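We use cookies to remember your settings and to count visits to the staff pages. Accept all | Manage cookies

Robot arms on the sorting benches: your questions

These are the questions we have been asked most since the team meetings at the Plendlow site. If yours is missing, ask your shift lead or write to Dörte Gerlach in the People team.

1. What is changing, and when?

From September, 2 benches in Returns will have a robot arm. The arm picks single items and places them in a rack or on a mat. The other benches stay as they are. Goods in, packing and dispatch are not part of this.

2. Will anyone lose their job?

No jobs are being cut in Returns as a result of the arms. The company has put this in writing to staff and it covers agency workers on current contracts until those contracts end. Hours and grades stay the same. If that were to change there would have to be a formal consultation first.

3. What can the arm do at the moment?

It has a gripper with two fingers that open and close. It can pick up one item at a time if the item is firm and can be held from both sides. Soft bags, loose cables and anything in torn packaging still go to a person. The job it is learning now is pick and place, which is practised in simulation before it is tried on the bench. Simple shapes such as a ball are used first, with different surfaces and backgrounds. 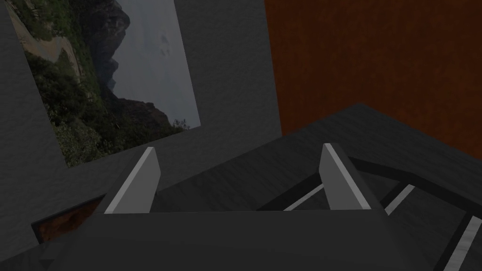 Each new task has to be run 400 times in simulation before it is moved to a real arm, and again whenever the gripper is changed. Anselmo Siqueira keeps the results and can go through them with any shift that asks.

4. Who will work with the arms?

Four people per shift will be trained to begin with. You can put your name down with your shift lead. Nobody will be moved to an arm bench against their wishes during the trial. If too many people apply, places go by length of service in Returns.

5. What does the training cover?

Starting and stopping the arm, clearing a dropped item, changing a task on the screen, and when to call for help. Training is in paid time and starts on a Monday. You do not need to know any programming. There is a short practical check at the end and you can take it again if you do not pass.

6. What will I do on a normal shift at an arm bench?

You will open parcels, check items against the return note and decide which ones the arm can take. You will also deal with whatever it leaves. Expect more checking and less reaching across the bench. Some people in the Nalel trial found the checking more tiring than they had expected, so arm benches rotate every 2 hours.

7. What happens if it misses an item?

It opens the gripper, goes back to its start position and tries again. After a second miss it stops and the lamp on the post turns amber. Move the item to the manual tray and press Resume. Please do not hold an item in place for it.

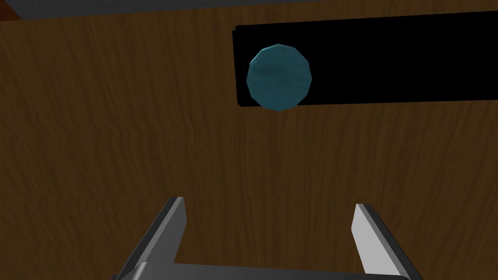 Misses are logged against the task and not against the person on shift. The log does not record names.

8. Is it safe to stand next to?

The arm slows down when someone comes within reach and stops on contact. There is a stop button at each end of the bench and anyone may press it, trained or not. Long hair and lanyards must be tied back or tucked in. The full risk assessment is in the Returns office.

9. Will our pick rates be compared with the robot's?

No. Individual targets are suspended on arm benches during the trial. The bench as a whole will be measured per 1000 items, and the figures will go on the noticeboard.

10. Who fixes it?

Fletetti supplies the arms and looks after the hardware. Small faults go to our own engineers first. Do not open the covers or try to free a jammed joint yourself.

11. Can I say no after I have been trained?

Yes. Tell your shift lead and you will go back to a manual bench at the next rota. You do not have to give a reason.

Related pages
Returns: bench rotation rota
Ehlers conveyor: changes to the cleaning times
How to report a near miss
Notes from the Nalel trial

Page last updated: September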